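Is my gray green, or am I losing it?

tokvillebound
Went for "pale gray" in the workroom and now I can't stop seeing green in it.

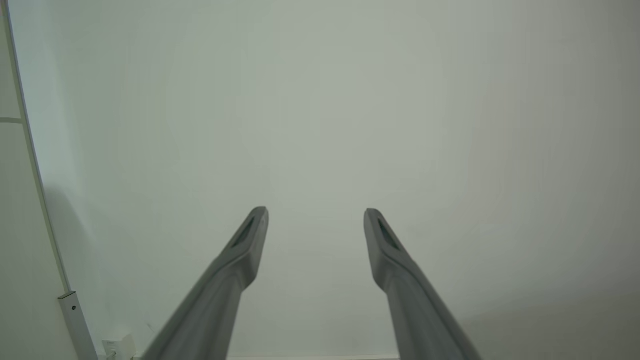 Background, if it helps

It's the Clema finish in their plain gray, no pattern. I had the sample chip taped up for 22 days and loved it. Then the full-size stuff went in and my first thought was dentist's office. It cost me 686 all in, so I'm not ripping it out over a mood. Would you live with it? And is there a bulb that would help?

likley_lane
I see it too, but it's faint. I'd call it a cool gray with a drop of green. Looks nice and smooth though! Mine shows every crumb and smudge and I'd trade you.

graycatgoods
Sorry, I'm not getting green at all. Looks like gray to me. I think you've stared at it too long. Go look at something red for a while and come back.

likley_lane
Graycat, turn your screen up. It's there, put it next to a sheet of printer paper and you'll see.

graycatgoods
Did that. Okay, a tiny bit. Still wouldn't have noticed if the title hadn't told me to.

mopandbucket
The thing that jumps out at me is how it gets darker down in the bottom right corner. Is that the finish or just the light? If it's the finish I'd be on the phone to the store.

tokvillebound
Just the light, I checked with a flashlight. It's the same color everywhere when you get up close. And I did the paper test at 7 in the morning and again after supper, and it's greener in the morning. Ugh.

mopandbucket
Then swap the bulbs before you do anything else. I went to a warmer one in my laundry room and the whole place calmed down. Nearly 50 bucks for the set, but they've lasted.

graycatgoods
Disagree on warm bulbs. Warm light on a cool gray looks muddy to me. I'd keep the bulbs and bring in some wood, a shelf or a stool, whatever you've got.

likley_lane
And is that long light-colored strip on the left staying as it is? I kind of like it against the gray.

tokvillebound
Staying. I've got a spare lamp upstairs so I'll try a warm bulb in that first and leave the ceiling alone for now. Will post again in December when my sister's been to look at it, she has opinions.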